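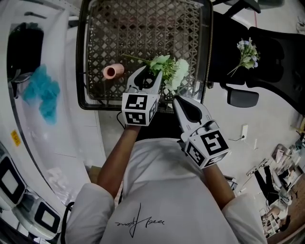 Heriberto Contreras writes that the artificial arrangements deserve a page of their own, and that visitors to the reception rooms at Plelau ask after them more often than they ask after the paintings.

Gallery: Artificial Flowers and Their Storage
Plelau House, Reception Rooms and Work Room
Page updated 30 March 2026

The house keeps a collection of artificial flowers for use in rooms where fresh stems are not permitted. Water, pollen and insects all present a risk to the textiles on display, and fresh flowers were withdrawn from the principal rooms some years ago. The collection now stands at 260 stems, of which 100 are on show at any one time. The remainder are kept in the work room until the displays are changed in October.

Green and white stems in an open-weave basket, with a small pink vase lying on its side. A second bunch, in pale purple and white, rests on the seat of the chair.

Notes on the collection

White and green arrangements are placed in the Barrios Room, where the walls are dark and the blinds remain lowered for most of the day. Purple and mixed bunches are reserved for the staircase windows.

Baskets with an open weave are preferred for moving flowers between rooms. Air passes through the sides, and dust does not settle in the base as it does in a closed box. Long stems should be laid diagonally – they must not be bent to fit.

Vases travel with the flowers they belong to. Small vases are laid on their sides, and larger ones are carried separately by hand.

Petals are cleaned with a soft dry brush, working outwards from the centre of each bloom. Leaves may be wiped with a barely damp cloth. Stems that have lost their colour are set aside for the Fostatari workshops, where they are used in teaching.

Eusebio Salcedo has prepared a short printed guide to the arrangements, which may be consulted at the front desk. It lists each bunch by room and gives the height of the vase in which it is normally shown.

Visitors are asked not to touch the displays. Requests to reproduce the picture on this page should be made in writing to the Collections Office, Plelau House – please allow ten working days for a reply.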